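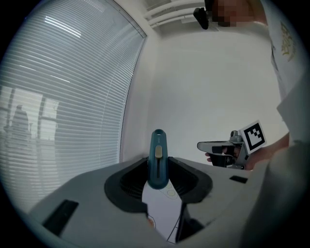

View from the hand-held gripper's camera, blinds on the left, teal knife upright in the middle.

Workshop Forum > Grippers and End Tools > Hand-held grippers: anyone convinced?

Posted 2024-09-03 by Dzifa Fiadzo

Starting a thread on this as I've been asked to choose between two hand-held grippers, the Brirmont and the Claseo, and I'm not sold on either. The still up top is from the Brirmont camera.

My first complaint is the lens. It's so wide that the window and the ceiling vent get in, and the window takes up most of the left side. The wall bends, the slats bend, and the corners are plain black. I want to see the fingertips and the knife. What I get is a lot of blind.

The sales page says wide is better for tracking. Is it? Has anyone measured that, or do we all just repeat it?

--

fadasness_33 wrote:

It's better for tracking. Slats, vents and window bars give the software edges to hold on to. Put a narrow lens in front of a plain white wall and see how far you get.

We swapped to a narrow lens in August and lost the position in 33 clips out of 300. Went back to the wide one and lost 2.

--

Dzifa Fiadzo wrote:

Same room, same operator, same task? If you changed anything else between the two batches I don't think those numbers tell me much.

And slats are a repeating pattern. I'd have thought a row of near identical lines was the last thing you'd want to match against.

--

fadasness_33 wrote:

Same room. Different operator, I'll give you that. Fair point on the slats too, we have plain roller blinds.

--

Tetteh Sowah wrote:

I'd worry more about the light than the lens. There's daylight coming through those blinds and a pale grey housing right under the knife. On our unit the exposure hunts every time you turn towards a window and the grey parts wash out. Lock the exposure before you judge the picture.

Also, the square marker on the gripper at the right is tilted in your still. A bit of tilt is fine. A lot of it and the pose starts to jump about. How are you reading it, one camera or two?

--

Dzifa Fiadzo wrote:

One for now. Exposure was on auto, so yes, I'll lock it and run the lot again. I still don't see how that fixes the bending.

--

llewellyn_bench wrote:

You don't fix it, you calibrate it. Takes an afternoon. Ours has been fine since.

What I'd question is the test object. A knife standing on end with its rounded end up is a kind thing to pick. Any flat jaw will manage it. Lay it down on the flat part of the housing and try again, that's where the Claseo fell over for me - the jaw is too thick to get underneath.

--

Tetteh Sowah wrote:

Disagree with that. Upright is harder than it looks if you have to come in from the side with something as bulky as these. Wrist angle matters, and your forearm ends up blocking half the view.

--

llewellyn_bench wrote:

Then we've had different grippers. I did 3174 grasps on the Claseo before I sent it back and upright handles were the least of my troubles.

--

Dzifa Fiadzo wrote:

I'll do both, upright and flat, exposure locked, same person holding the tool throughout. If the wide lens still wins I'll say so here. I'm not paying extra for either of them on the strength of a sales page.

Does anyone have the Claseo calibration sheet? The link on their site is dead.

Contact the moderators | Copyright Workshop Forum | Back to top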